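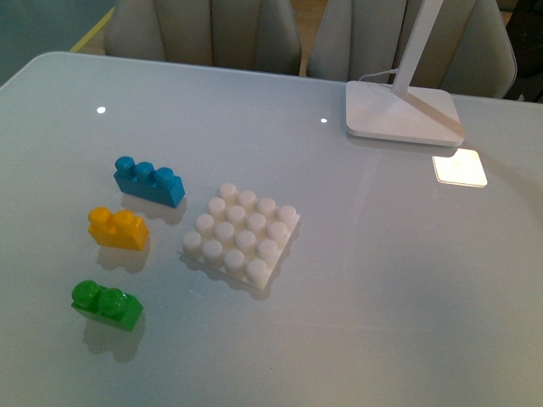
According to one owner, writing to us in March, the fuel gauge in her Guthrie Kiro "has read half a tank since I bought it, including the afternoon I ran out of gas." She wanted to know whether this was normal. We wrote back that it was very normal and that we were working on it.

Stostalar Announces Replacement Fuel Level Sender for the Guthrie Kiro

Gauge to move in both directions, company says

VERNBY. Stostalar, the aftermarket parts maker, today released a replacement fuel level sender for the Guthrie Kiro, a car whose drivers have long relied on the trip odometer, a sense of foreboding, and whatever the last receipt in the door pocket says.

The new sender fits all gasoline Kiros with the round pump cover under the rear seat. It does not fit the ones with the square cover. The square-cover cars use a different float arm and a different plug, and they have their own problems, which we hope to get to next year.
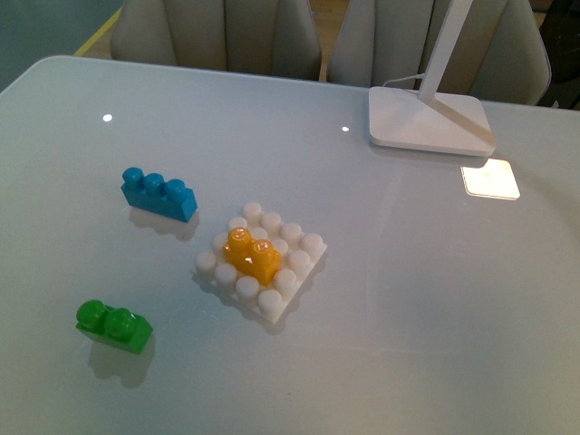
By the Stostalar Press Office, Vernby
13th July

The original sender works by dragging a small metal finger back and forth across a resistor card every time the fuel moves. Over the years the finger wears a groove in the card, usually right in the middle, where most people keep their tank. Once the groove is deep enough the gauge settles down at half and stays there. Some cars prefer a quarter. A few swing to full on left turns, giving the driver a brief lift on the way into the supermarket parking lot.

Owners have met this with great creativity. We have heard of additives poured into the tank, new gauge clusters bought at terrible prices, and the battery being disconnected overnight so the car could think about what it had done. The cluster is almost never at fault. Before buying any part, including ours, unplug the sender and watch the needle. If it drops to empty or climbs to full and stays there, the gauge and its wiring are probably fine and the sender is the place to look. If it doesn't move at all, check the fuse and the ground behind the left rear trim panel. That ground is painted over on a lot of cars and costs nothing to clean up.

Our part uses a sealed magnetic sensor, with no finger and no card. It reads from 5 ohms at empty to 110 ohms at full, the same range the Kiro cluster expects, so there is no programming and no adapter box to lose under the carpet. We ran sample units in a test tank for 137 days while a motor sloshed the fuel around. The motor had to be replaced once. The senders did not.

In the box are the sender, a new cover seal, a lock ring, and a printed instruction sheet in type large enough to read while kneeling on a folded rear seat. There is no lock ring tool. The old ring can be turned with a brass drift and a mallet. Please don't use a steel screwdriver near an open fuel tank, however many times your uncle has done it. Work outdoors or with the doors wide open, disconnect the battery, and start with as little fuel in the tank as you can manage. We realize that the owner of this particular car may have trouble knowing how much that is.

A shop should be able to do the job in under an hour. At home, allow a morning, with most of it going to the four seat bolts and the plastic caps that cover them. The caps will fly off somewhere. We looked into including spares and were told they would cost more than the seal.

One thing the part will not do is fix the low fuel light, which on the Kiro runs from a separate switch on the pump module. If your light has been on since you bought the car, it will go on being on. The distance-to-empty display will also be wrong for the first couple of tanks while it forgets what the old sender taught it.

The sender costs $100, seal and ring included, and carries a two-year warranty against failure in normal use. Running out of gas is not covered. It is on sale now through Stostalar dealers and from the parts counter in Vernby, where the staff will ask you about the shape of the cover. Please look before you come. The seat bolts take a 14 mm socket.

Fitting instructions are available free at the counter or by mail on request.

About Stostalar

Stostalar makes replacement electrical and fuel system parts for older cars, mostly the kind people keep meaning to sell.

Press contact: Stostalar Press Office, Vernby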